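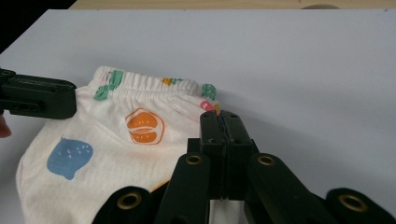
Chia-jung Tang writes: We swapped our old column scale for the Mandville in February and the main difference is the step. It is low enough that people who use a frame can get on without being lifted or held. The display is easy to read from the side. I would have liked a longer cable.

Mandville 300 Floor Scale

Low-profile weighing scale for clinics, surgeries and weight management services

Maximum load: 300 kg
Reading steps: 100 g
Platform: 60 cm wide, 61 cm deep
Display: separate, on a cable, for wall or desk
Power: mains adaptor (supplied) or six AA batteries (not supplied)
Units: kilograms, or stones and pounds
Status: in stock

The Mandville 300 is a flat platform scale with a separate display. It is meant for services that see patients of all sizes and need one scale that will weigh all of them. Many bathroom scales stop well short of what a weight management clinic needs, and many hospital platform scales are too large for an ordinary consulting room. The Mandville fits against a wall and can be stood on its edge when not in use.

The platform has a ribbed rubber mat that lifts off for cleaning. There are four adjustable feet and a spirit level in the front left corner. Check the level each time the scale is moved. On carpet the readings will drift, so use the Ilum base board (sold separately) if you have no hard floor.

Weighing

Press the green button and wait for the display to show zero. The patient steps on and stands still. The reading locks after a few seconds and stays on the display when the patient steps off, so there is no need to read it out or lean over while they are standing there. Press the button again to clear it.

The hold function is useful for patients who cannot stand still for long. It takes an average over a slightly longer time and then locks as usual. A tare function takes off the weight of a walking frame, a chair or a carer. For parents with a baby, weigh the adult, press tare, then hand over the baby. Please note that 100 g steps are too coarse for following the weight gain of a newborn – use a proper baby scale for that.

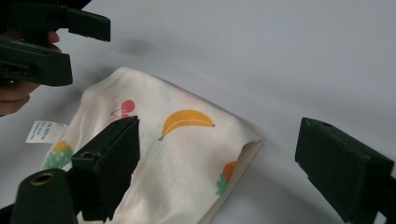

The display can be turned to face away from the patient. Some people would rather not see the number, or would like to talk about it sitting down, and this was one of the most frequent requests we had from clinics using the older model. A blank mode turns the display off completely and stores the reading until you recall it. The last reading only is kept.

BMI can be worked out on the display by entering height with the arrow keys. The scale does not measure body fat and has no app.

Cleaning and care

Wipe the platform and mat with a damp cloth and mild detergent, or with standard surface wipes. Do not use bleach on the mat. Do not spray liquid at the cable socket. The scale should be checked once a year. We can do this at our workshop, or send an engineer if you have three or more scales at one address.

What is in the box

Platform with mat, display, wall bracket with screws, mains adaptor, two-metre cable, printed instructions.

Accessories

Ilum base board, for carpeted floors
Chiu handrail, fits either side of the platform, takes two people to fit
Kusau carry case with wheels – suits the platform and display but not the handrail
Extension cable, three metres

Questions from customers

Liudmyla Prokopenko asked whether the handrail affects the reading. It is fixed to the platform, so its weight is zeroed out when you switch on. A patient can hold it without changing the result. Holding a nearby wall or desk will give a false reading.

Can a wheelchair go on it? No. The platform is too small. Look at our ramp scales instead.

Delivery

Sent by courier on a working day, to a ground floor address. Returns are accepted if the scale is unused and in its original box. The guarantee is two years and covers the platform, display and adaptor, but not the mat or batteries.

Prices and stock checked 13 May 2020.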